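Sock hanging set, two arms — README / data card

Status: draft, still filling in. Read the rules part before you collect or relabel anything. The rest can wait.

What this is

Teleoperated episodes of hanging ankle socks on a clip hanger. Two arms, one head camera, a small camera at each wrist. Collected for Trindbridge in September, cleaned up by Stelleck, card kept by Lakshmi Kamath. Internal name of the set is Damasceno. If you see "serov" in a path, same thing, old name, will get renamed at some point.

Not in here: folding, pairing by size, anything wet. Don't ask for wet yet.

Why there are rules

First batch was a mess. Every operator had their own idea of when an episode starts and what a finished hang looks like. Half the labels could not be compared with the other half. So we wrote the practice down and threw out what didn't follow it. The rules below are version 2. Version 1 is gone, please don't cite it.

Rules for the table

Socks flat before start. Toes toward the front edge for the ordered layouts. Overlaps are fine in the "loose" layouts but write it in the layout field. No tools, cups or phones on the board. Cables go outside the arms — if one drapes onto a sock, keep recording, set cable_contact to true.

Mixed colors wanted. Don't sort the socks into nice pairs between episodes, take them as they come.
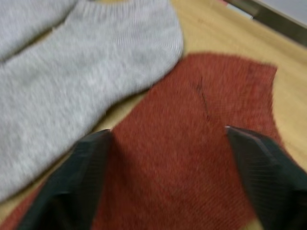

Wrist video gets blurry on fast approach. Do not delete blurry frames. Do not sharpen them either. If the blur covers the whole approach, flag it with blur=1 and move on, the people training on this would rather have the flag than a hole in the timeline. Deleting frames also breaks sync with the joint log and then somebody spends a day on it.

Speed: keep the approach slow enough that the person on stop duty can react. There's no bonus for quick episodes.

Rules for people

One person on the leader arms, one on the stop button. Always both. Stop person stands beside the table, outside reach of either arm, and does not clip fallen socks back on by hand while the arms are live. Stop first, then hands.

Hair tied back, no lanyards, sleeves up. Closed shoes. Anyone who may get recorded signs the consent sheet first. Faces in frame get masked before the set goes out, part of a face counts as a face. Screens too if there is anything readable on them.

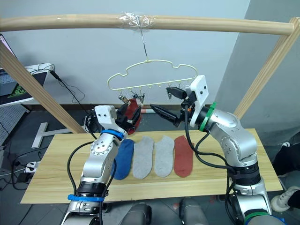
Left and right in the labels always mean the robot's left and right. This was wrong in 17 episodes and took forever to find. The wrist bands are color coded, blue is left, green is right. Check the band, don't guess from the camera.

Hanger rules

Hanger hangs free from the hook. Don't tie it down to make it easier. It will swing, the swing is part of the task. Let it settle before you press record, then leave it alone.

A hang counts as done when:
- the clip is closed on the fabric
- the gripper has let go completley
- the sock stays up for 3 seconds with no arm touching it

All of them, not most of them. If a sock drops after that it's still a success, with late_drop=true. If it drops before, it's a fail and the episode stays in the set. Fails are data. Please stop deleting fails.

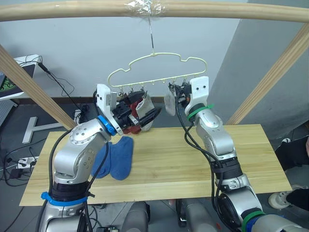
Lakshmi Kamath: on the 3 seconds, the clock starts when the second gripper is clear of the hanger too, not only the one that held the sock. We had people starting it while the other arm was still steadying the clips. Any contact from either arm resets it. I'll fix the wording in the label guide, until then go by this note.

OK so that's the rule now. Old labels are being rechecked against it, see the recheck column. Blank means not rechecked yet, does not mean fine.

Two handed clips

Some clips need one arm to hold and the other to feed the fabric. Label both roles, "hold" and "feed". If the roles swap in the middle, close the segment and open a new one. Grippers must not touch each other. Light contact gets tagged grip_touch, anything harder is a stop and an incident line in the log, with time of day and who was on the button.
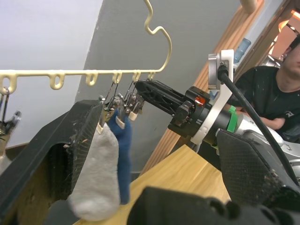

Wipe the finger pads at the start of each session. Lint builds up and the grip changes, and then the morning episodes don't match the afternoon ones. Pad wear goes in the session notes. New pads = new session id.

Storage and limits

Capped at 2,000 episodes for this release. Train / val split is by session, never by episode, or the same table layout leaks into both.

One room, one kind of hanger, one table. Don't claim it generalizes to your laundry room. Not a safety test of anything and shouldn't be quoted as one.

Known problems
- layout field missing in the early sessions
- cable_contact is under-reported, probably by alot
- incident log times not all in the same time zone

TODO: license text, contact adress, rename the serov paths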